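Home | Guides | Automation | Workshop | About

How to test if a robot can do a picking chore in your shop

By Ritva Riihimäki
4/25/24
12 comments | 56 shares

Many small shop owners write to me with the same question: can a machine do the boring work yet? They mean sorting returned goods, moving parts from one bin to another, putting boxes on a shelf. My answer is that it depends on the chore, and you can find out with a simple test. In March I did this test at Nurmi, a small parts shop in Trurkstead, and I describe the steps in the same order as we made them.

Step 1. Write down one chore. Do not write "tidy the storage room". Write "take a part from the left bin and put it in the right bin". If you need more than two sentences, you have more than one chore, and each must be tested alone.

Step 2. Do the chore yourself, slowly, with one hand. Use only the thumb and one finger. It feels silly, but you will learn very much. At Nurmi I could move a boxed filter without trouble. A thin gasket that was lying flat I could not pick up at all, until I pushed it against the wall of the bin.

Step 3. Look at the work from the height of the gripper. Check how wide the fingers are compared with the gaps between your parts, and what the wrist can hit when it goes down. The rim of a bin is a usual problem. Shelves are harder, as the arm must come in from the front.

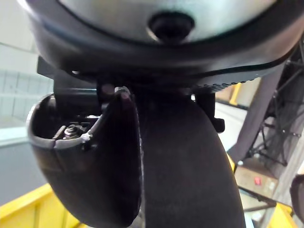
The two gripper fingers from the wrist side, with a yellow bin in the lower left corner.

Step 4. Make 40 attempts and do not help. Put the parts in the bin in the way they normally lie. Write one line for each attempt: picked, dropped, missed, or stopped. Halina Głowacki kept our list on paper, and I recommend this also to you – it is faster than a spreadsheet when you are standing.

Step 5. Count the human minutes. This step is often forgotten. Every time a person must come and free a stuck part, write down how long it took. With boxed parts we had to come 2 times. With the gaskets we gave up before the list was full.

Step 6. Change one thing and repeat. Try a shallower bin, or put a soft mat on the bottom. Change the finger pads last, for it takes the most time.

What about chores at home? I tried the same method with folding towels and loading a dishwasher, and I would not pay for the result today. The towels were slow and the plates made me nervous. Moving boxed goods between fixed places is a different matter, and for this I would already ask for a quote.

If you make the test, please send me your list of attempts, also when the numbers are bad. The next guide is on choosing bins.

Previous: Labels for small parts | Next: Choosing bins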